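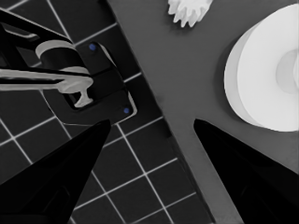 4. What changed for the people at the benches

4.1 Before the arms arrived

The Tarnham workshop repairs small drive units for packing machines, and until last spring every unit was stripped, cleaned and built up again by hand. A fitter took a job from the rack in the morning and usually kept it until it was done. Everyone we spoke to liked that part. What they didn't like was the middle of the job, the long stretch of picking up small parts, turning them the right way round and setting them down where the next step needed them. Fotini Spanos, who has worked there longest, called it "the knitting". She said she could do it half asleep and that by four in the afternoon she often was.

We collected 94 shift diaries from the fitters over the study period, and the knitting turns up in nearly all of them. Sore thumbs come up a great deal too, and so does the radio.

4.2 Learning to plan a move

Each move the arm makes at Tarnham is first tried in a simulated workcell, and the firm decided early on that the fitters themselves would do the trying. We think this was the best decision in the whole project! A fitter opens the simulated cell, looks at the parts from low down and close to, as the gripper would have to approach them, and works out which one can be reached without knocking its neighbour. Figure 3 gives a view of this kind, with a disc, two small gears and a ring set close together on a sloping grey panel.

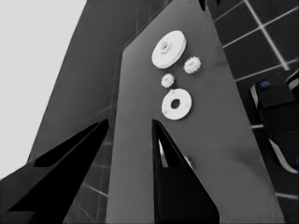

Figure 3. Disc, gears and ring on the central panel in the simulated workcell.

Spyros Vrettos was the first to get properly good at it. His diary for the second week is full of little sketches of gear teeth with arrows showing where a finger might go, and he writes that he had never before had to say out loud how he picks up a gear. Small gears gave the most trouble. A person rolls one a little between finger and thumb without thinking about it, and the fitters had to find another way of saying the same thing to a machine with two stiff fingers. Some chose to grip across the flat faces, others went for the rim, and the arguments about this went on over lunch for most of April.

By the end of the study the group had written and saved 232 moves, with 39 of them in daily use on the real benches. The rest are by no means wasted. Several are early tries that the newer fitters open up to see why they were dropped, and Iraklis Drakos has taken to adding short notes to his ("too steep", "fine for the disc, no use for the ring").

4.3 Who does what now

The arms take on the sorting and placing. Stripping down, checking for wear and final assembly are still done by hand, and all three fitters who had asked to stay fully on hand work have done so. Jobs are no longer kept by one person from start to finish, though, and this is the change people mention with most regret. Drakos told us he misses handing over a finished unit and knowing that every part of it had been through his hands.

Against that, there is a real pleasure in the new work which we had not expected to find so soon. Spanos now spends two mornings a week teaching move planning at the Ovham site, where the same cell is being set up – her diary entries from those days are twice as long as the others and she underlines things. Vrettos has asked for a quieter desk. Pay was regraded for the planning hours but not for the teaching, a point the fitters raised with us more than once and which was still being discussed when our visits ended.

The noise on the floor has changed as well. Two diarists write that they can now hear each other across the benches, and one that she can no longer hear the radio over the arms. Their benches are at opposite ends of the workshop, and we return to the question of layout in Section 5.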